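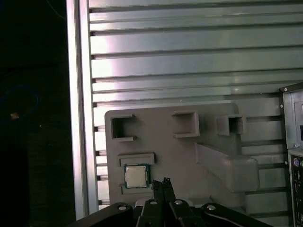 Fig. 1. Processor in the nest of the gray fixture plate, gripper below.

Enton > Cells > CPU cell > README

Last updated: November 2025

Enton CPU cell: setup and care

This README is for the person who prepares the cell before recording. The data set has 1,676 episodes, all from the wrist camera. Format and splits are in a separate file.

Fixture plate

The plate hangs on the slotted aluminum panel. After every move of the plate, teach the nest position again — the old one is never good enough. Tighten the plate by hand first, then with the key. Keep the processor between the upper bar and the lower ledge.

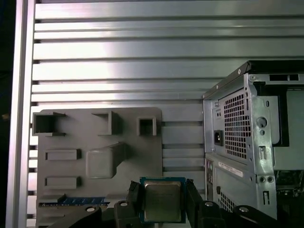 Fig. 2. CPU held upright between the two fingers, tower case on the right.

Gripper

Clean the finger pads with a dry cloth every 54 episodes. Check the silver screws on the linkage arms at the same time. We replace the pads after 2,000 grips. Do not use oil on the pivots, it comes to the pads sooner or later. If the processor turns in the fingers, stop and clean before you change the force.

Socket

Open the retention frame before the arm moves in. Approach slowly and keep the loose cables to the side. 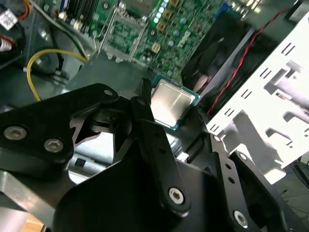 Inside the case

The case must not slide when the arm pushes. Put the cables back to the same places after each reset. The power supply stays in for all episodes, with its label readable. We teach the approach again when a case is changed, also for the same model. 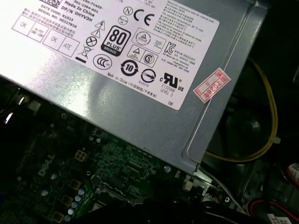
Urs Berchtold: In episode 131 the approach was still the one from the old case. I would add a slow test run with open fingers after each change of case, and write the result in the log before recording starts.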